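Can a Machine Do It Yet? Frequently Asked Questions

Answers to the things people write in to ask us about robots, chores and small jobs on the shop floor. Updated in August, when the mailbag got heavy enough to need one.

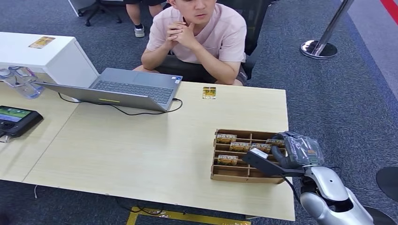 Is the age of robot help here, or isn't it?

It depends on which chore you had in mind and how long you can wait. Putting a small packet into a slot in a cardboard tray is a job a robot arm can do today, on a table, under decent light. Getting the same packet out of the bottom of a grocery bag, under the onions, is a different matter. Most of what people call housework is the second kind.

Why is everyone so excited about putting packets in trays?

It's dull work, there's a lot of it, and it is harder than it looks. The packet has to be found, picked up without being crushed, turned upright and lowered into a gap not much bigger than itself. You do this while thinking about lunch. A machine has to spend its whole attention on it, and then it does the next one with exactly the same attention, which is the part the shop-floor people like.

A person still does it faster at first. Over a long shift the race gets closer, mostly on account of the person.

Don't factories already have machines for this?

They do, and they're very good. A regular packing line will put the same item in the same place all day and never sulk. The trouble starts when the item changes. The folks at Savomex, who pack sample kits, told us they handle 47 different inserts and change trays whenever a customer has a new idea. Rebuilding a fixed line each time would cost more than the kits are worth. That's the gap the newer arms are meant to fill: short runs, odd shapes, customers with ideas.

What can one do in a house right now?

Vacuum, so long as you pick up the socks first. Mow a plain lawn. Wipe a clear counter, slowly. Move light things from a place it knows to another place it knows.

You'll notice that a good deal of this assumes somebody has already tidied up. We've noticed too.

Can it fold laundry?

Yes, in the sense that I can play the piano. Towels go fairly well. T-shirts come out as something you'd recognize. Fitted sheets are as far beyond the machines as they are beyond the rest of us, and I don't expect much news on that front.

Can it load the dishwasher?

Plates, yes. Mugs, usually. Your good wine glasses, please don't. The bigger problem is that every household believes in one correct way to load a dishwasher, and no two people in the household agree on what it is. I can't see software settling that.

I saw a video where a robot cleaned a whole kitchen. Was it faked?

Probably not, but ask four things before you clear out the broom closet. Was the video sped up? Was a person steering? How many tries did it take? Had the robot seen that kitchen before? Plenty of honest companies put the answers in small type at the bottom of the screen, where they are safe from most viewers.

Is having a person steer it cheating?

Only if you don't say so. Steering by hand is a normal way to show a machine how a job goes, and some outfits plan to have a person on call for the hard bits even after they start selling. If that idea bothers you in your own kitchen, ask before you buy.

How often does it get things wrong?

Ask for the count, and ask what they counted. The Pudlow trial we followed logged 1,239 pick-and-place attempts, and the write-up spent a page arguing over whether a packet that lands in the right slot upside down is a success. The customer's view was that it isn't. The engineers' view was more generous.

For a warehouse, a small miss rate may be fine if the misses are easy to spot. At home, one miss with a full gravy boat will stay with you.

Will it take my job?

If your job is one motion repeated on one item, it may take part of it. If your job includes finding the missing box, noticing that the label looks wrong and dealing with the delivery driver, you have some time yet. At the Mackay shop the arm fills trays and the people do everything that goes wrong with trays, which keeps them busy.

Do I need to change my house?

Better lighting helps. So do clear floors and things kept in the same place every day. If you can manage all that, you may find you need the robot less than you thought.

What should I buy this year?

A floor vacuum, if you don't have one. For a small shop with steady tray or bin work, ask a supplier such as Lodow for a trial on your own parts, in your own boxes, and run at least 400 of them before you sign. Demo parts are always very well behaved.

How do I send in a question?

Use the contact form. Tell us the chore, how often you do it and how much you hate it. We answer the fitted sheet question once a year - please check above first.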